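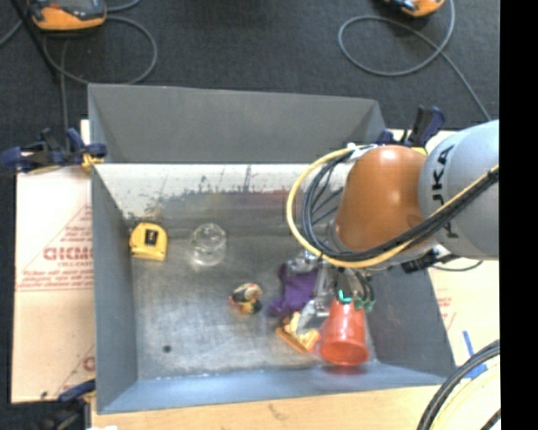
Every house I've lived in has had a catch-all bin, and for years mine was a disgrace. Things went in and never came out. Then one April I got fed up, dragged it onto the carpet and worked out a routine that I've stuck with ever since.

First tip: put a big flat piece of cardboard down before you tip or sort anything. Old bins shed grit, and I once spent 30 minutes picking crumbs and dried glue out of a rug. Any flattened box will do, printing and all. When you're done, fold it up, carry it outside and shake it.

Take out the glass before you reach for anything else. A clear jar in a gray bin is so easy to miss, especially with a cloth or a stuffed toy flopped over next to it! I wrap a strip of bright masking tape around the neck of every jar I keep in there now, and I haven't grabbed one by surprise since.

Tape measures get their own hook by the back door. I had three at one point (one was a Tresden I was quite fond of) and could never lay hands on any of them. If yours is sluggish going back in, pull it all the way out, wipe the blade with a barely damp rag, dry it well and let it back slowly.

Plastic cups are handy for corralling screws, picture hooks and those tiny toy parts that turn up everywhere. Stand them upright along one wall of the bin, wedged with a folded towel – otherwise they roll over and you're back where you started.

Now, the bin itself. For reddish-brown streaks down the sides I mix about 700 ml of warm water with a squirt of dish soap, lay a soaked rag over the marks and go have coffee. Then a soft brush, top to bottom. If there's still a shadow, baking soda paste usually shifts it. Scuffs on the bottom I leave alone. I tried a Plunenance scouring pad on mine and it just made new ones.

Let it dry completely before you load it up again, overnight if you can. Cloth things go back in last, on top.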